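The Small Things That Stay on the Table

In my first rented room in Rikside there was one table, and I used it for eating, for repairing and for writing letters. Every evening I had to clear it, and every evening I lost some small part. A neighbor taught me to put down a separate board for the work. It does not need to be a good one. A flat, dark gray board on light wood does very well, with white masking tape over the corners, even when the tape is wrinkled and layered thick at the nearest one. Pale things are easy to find on such a surface. A little block of frosted plastic shows clearly against the gray, and a green lid with its open side up cannot be missed.
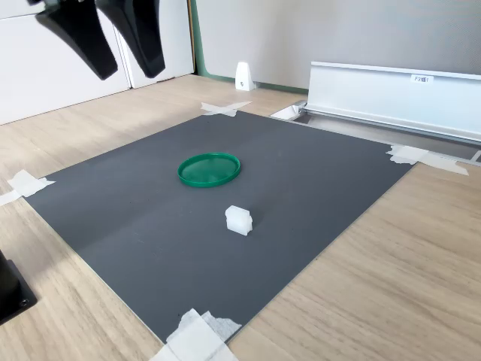

I have now kept a work board for 17 years. In June I changed the tape again, which I do when the ends begin to lift. At the Ghorbani hardware store they sell a special mat with clips, and I looked at it for a long time. Then I bought two rolls of tape and went home on the bus.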